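Sourdough going flat, help before I bin it

Flitine
Posted 13 Apr 2020

Right so. Third loaf in a row that's come out like a doorstop. Starter is nearly three weeks old, bubbles fine, smells like cider. Flour is the strong white from Duncombe mill, the big sack, it was all they had left. Doing 500g – sorry no, that's the old recipe – I make a half batch now, 70 per cent water, overnight on the worktop, then shape and bake. Crust ok, inside like a rubber. What am I doing wrong??

Quiambao
Overnight on the worktop is your problem. How warm is your kitchen? Mine is next to the boiler and anything left past midnight is soup by breakfast. Try it in the fridge.

gosville_gran
Don't agree with the fridge. A three week old starter hasn't got the strength, you'll put it in cold and it'll just sulk. Give it longer out, not less. Mine took two months before it would lift anything.

Flitine
Kitchen is freezing, old house, stone floor. So not soup. More like nothing happens till gone ten in the morning and then I panic and bake it.

Quiambao
Ah ok. Then ignore me, it's under not over. Still think the fridge is fine once it's going though.

gosville_gran
Told you.

Arne Mühlbauer
Do you feed it just before you use it or the night before? I fed mine at bedtime and used it next morning, by then it had been up and come down again. Changed to feeding after breakfast and mixing at lunch and it was a different animal. Same flour, same everything.

Flitine
Night before, yes. Will try the breakfast thing. What do you all mix in? I've been using the big round tub cos the bread bowl got broken in November and never got replaced.
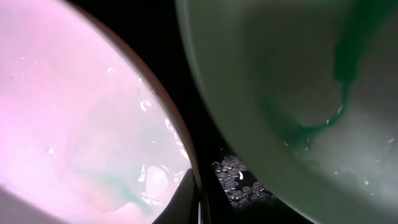 Anyway the tub is wide so the dough sort of spreads out and I can't tell if it's grown or not. Maybe that's half of it. Recipe says "until doubled" and I'm stood there at six in the morning in a dressing gown going, doubled from what.

Arne Mühlbauer
Straight sided jar or pot. Elastic band round it at the start. Doesn't have to be clever.

gosville_gran
I've never used a band in my life. You poke it with a wet finger, if it comes back slow it's ready.

Arne Mühlbauer
Poking is fine if you've made 3000 loaves, he's made three

Flitine
She. But yes, three.

Arne Mühlbauer
Sorry!

tinloaf792
Coming in to say the Duncombe white is thirsty, I use more water than that, nearer 80. At 70 mine was always tight. Also are you weighing the salt? I was doing it by spoon and it was miles too much, slowed the whole thing right down.

Quiambao
80 for a beginner is mad. She'll be scraping it off the ceiling.

tinloaf792
Not if you fold it. Wet hands, four folds, half an hour apart. I find it easier than kneading tbh

Quiambao
Each to their own. I'd leave the water alone and change one thing at a time, otherwise how do you know what fixed it.

gosville_gran
Agree with that at least. Feed it in the morning, small jar, leave the rest as it was. And use 100g of starter if you aren't already, people are so stingy with it.

Flitine
I was using two spoonfuls. Is that stingy

gosville_gran
YES

Flitine
Ok. Fed it this morning, jar with a band on (sorry gran), it's next to the airing cupboard. Salt was by spoon as well tinloaf, so weighing that from now on. Will have a go tomorrow and report back. Can't get yeast for love nor money here so it's this or crackers.

tinloaf792
What are you doing with the flat ones btw? Slice thin, oil, low oven till they snap. Lovely with soup.

Flitine
Hens had the first two. Third one is still in the bread bin, will do that tonight, ta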